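EMVILLE: Perow, the neighborhood clothing exchange, will open its sorting room to the public this September, and anyone with a bag of sweaters they no longer wear is invited to bring it along.

The exchange passed on 2951 pieces of clothing last year. This year it has already reached 3087, most of them knitwear and jackets, and the organizers would love to see the piles grow before the cold weather sets in.

"People think sorting is the boring part, and it's my favorite!" said Mahtab Rahimi, who runs the exchange with Tõnu Pētersons. "You pull at a sleeve and out comes a cardigan somebody's grandmother must have spent a whole winter on - and then you get to find it a new home."

Visitors can join a sorting table, learn to fold a heavy knit so it keeps its shape, and pick up the basics of mending. Siu-ming Chien will show how to replace a lost button and close a small hole in ribbed wool. Spare yarn and buttons are provided, but bring your own if the color matters to you.

Sweaters are laid out flat, checked at the collar and cuffs, and then folded for the shelves. Jackets go on hangers. Anything too worn to pass on is kept for the patching basket, which Roya Nouri uses for her quilts (two of them will be on show).

Doors open at 3 in the afternoon and sorting goes on until 5. Entry is free. Clothes should be clean and dry, and pockets emptied please - last year's finds included a full set of house keys.

Bags can also be left at the Asadi bakery during its regular opening hours. For questions about large donations, ask for Afshin Ebrahimi at the exchange.

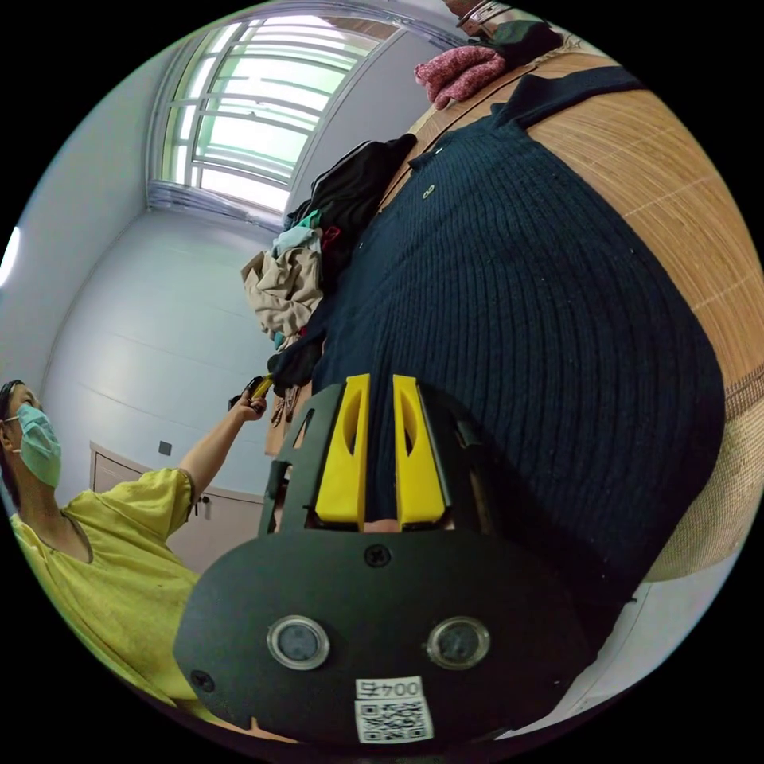
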